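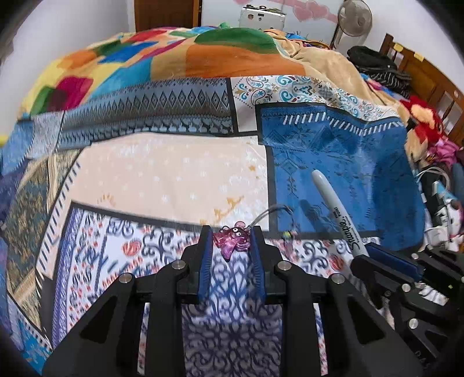 How often do the pads on a hand-held gripper need to be changed?

At the Ekham workshop, a set of pads stays on for more than 29 hours of logged use, and comes off sooner if the ribs fail the strip test.

By Zahira Ginting
Dec 15, 2019

143 shares
2 comments

The Drollex hand gripper is a simple tool. Two mirrored arms swing on round pins and bring a pair of upright fingers together. Each finger carries a blue ribbed pad. An operator closes the fingers on small household objects, and the record of the motion is later used to program an arm that has the same fingers. If the hand tool is out of adjustment, the arm inherits the error.

Keeping the tools in adjustment is the job of Suryani Setiawan, who runs the bench at Ekham. She took it over in June and rewrote the service sheet in her first week. The old one started with the pads. Hers starts with the pins.

"Play in the linkage looks exactly like a worn pad from the outside," Setiawan says. "People were changing good pads and putting the tool back with the same fault."

The check takes a few minutes. The tool is clamped by its body and the fingers are closed by hand. One finger is then pushed sideways, lightly, while the other is held. Any click is traced to a pin. The pins nearest the fingers wear first, and a loose one is replaced along with its partner on the opposite arm, so that the two sides stay matched. No oil is used. Oil travels along the linkage to the pads and the grip is lost for the rest of the day.

Closing comes next. The fingers should meet along the full height of the pads. Setiawan holds a strip of thin paper between them and pulls it upward. It should drag evenly. If it slips at the top and holds at the bottom, the fingers are toed out, and the stop screw is turned in small steps until the drag is the same throughout.

Only then are the pads looked at. Grit between the ribs is brushed out dry. Lint is the usual problem after work over bedding, and it comes away with tape. A pad with flattened ribs is peeled off, the finger is wiped with alcohol, and a new pad from Gosto is pressed on and left under a spring clamp overnight. Pads are changed in pairs.

The last step is a pickup test with real objects. Tarek Kanaan, who trains the operators, keeps a tray for it: pens, bottle caps, key rings, soft plastic charms. Glossy items are the useful ones. A charm with a curved face has very little flat area for the ribs to bear on, and a cord loop adds a second difficulty — it can fall between the fingers and hold them open.

"A marker tells you about alignment," Kanaan says. "A charm tells you about the pads."

Each object is lifted 4 times and turned over once. A drop sends the tool back to the pin check.

Ekham runs its tools in pairs, and the pairs are serviced together even when only one has a complaint against it. Munther Yammine, whose shop, Yammine, machines the replacement pins, thought this was wasteful at first. He has since started shipping the pins in matched sets. The next batch will have a slightly longer shoulder, and Setiawan plans to fit it to one pair and leave the others alone until the pads on that pair are due.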